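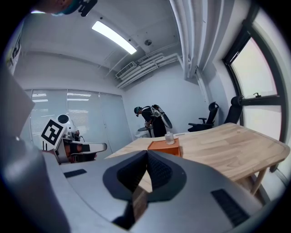

Why is the Plullent border crossing still closed to trucks when the transit deal was signed in July?

The deal only covers rail. Trucks need a separate protocol, and the Masaven parliament hasn't voted on it yet.

harborlight_11
OK thanks, that explains my confusion. My uncle drives freight and he's been telling everyone it was supposed to open Wednesday. He says there were 644 trucks parked on the Masaven side when he turned back.

old_atlas
Your uncle probably heard the minister's radio interview, where she said "open" about five times and never once said "rail." I don't think it was an accident. She wants the credit now and somebody else can take the blame later.

ttrudy
Oh come on, old_atlas. I listened to the same interview and she was asked about trains! The host moved on before trucks came up. You can dislike her (I do, a little) without making her a mastermind.

old_atlas
She's had 11 weeks to send the protocol over for a vote. Where is it?

Suryani Santoso
It went over last week, it's just stuck behind the budget. I read the draft, all 20 pages, and the sticking point is inspections. Each side wants its own officers checking the seals, and the Văduva checkpoint has one lane. I can't see how that works at any speed.

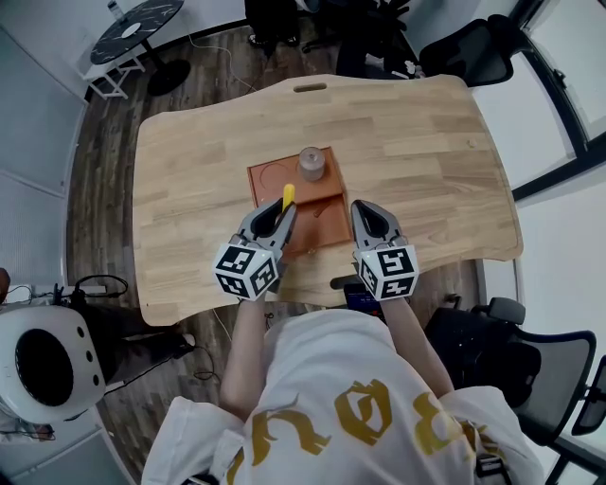

Two grippers at the oak desk, with the orange tray.

harborlight_11
So is anything moving by road at all? He's thinking of taking the northern route, but that's 905 km with a ferry in the middle and he hates the ferry.

ttrudy
Food and medicine get through with a permit, as far as I know. Ask him what he's carrying!

harborlight_11
Floor tile, so I guess not.

old_atlas
I'd take the ferry. And I still say she knew.

Suryani Santoso
The Nolotell transit bulletin comes out at 6 a.m. and lists which permits are being accepted that day. Have him check it before he picks a road, the list changed twice last month.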